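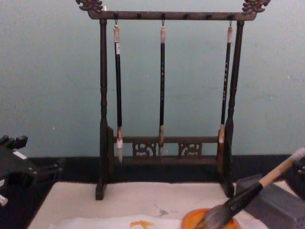
Section 7: Brush Slip and Stall Recovery

A slipped brush is the fault you'll meet most often on the Codgate writing cell, and the good news is that you can clear it in a couple of minutes and get back to painting! It usually starts at the dish. The bristles catch on the rim, the handle turns in the fingers, and the controller stops with fault 300.

CAUTION: Both arms stay powered during a fault 300. Press the stop button before you reach over the mat.

1. Press stop. Wait 2 seconds.
2. Check the angle of the large brush at the dish.

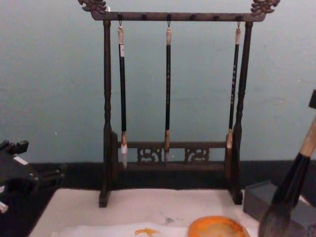
Large brush on the right side, dish at the front of the mat.

3. Support the handle with one hand, then select Open Right on the pendant.
4. Reseat the brush with the fingers square to the handle.
5. Select Close Right and set grip to 500. Never go below 200 with a loaded brush.

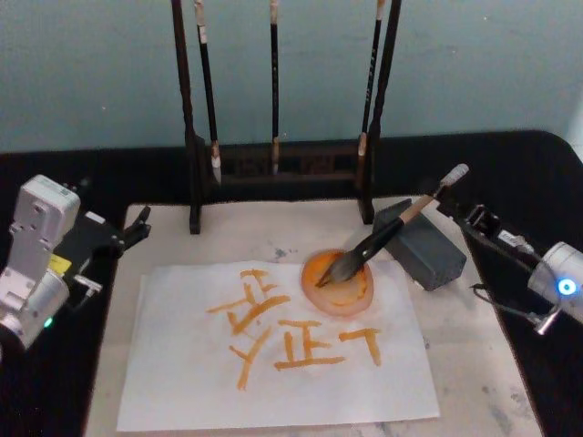
6. Release stop and run Dip Test at slow speed.
7. If the handle turns again, clean the finger pads and repeat from step 1.

Note: Resume picks up at the last finished stroke, so your sheet is often still usable. Do not move the paper!

Fault 301 is covered in Section 8.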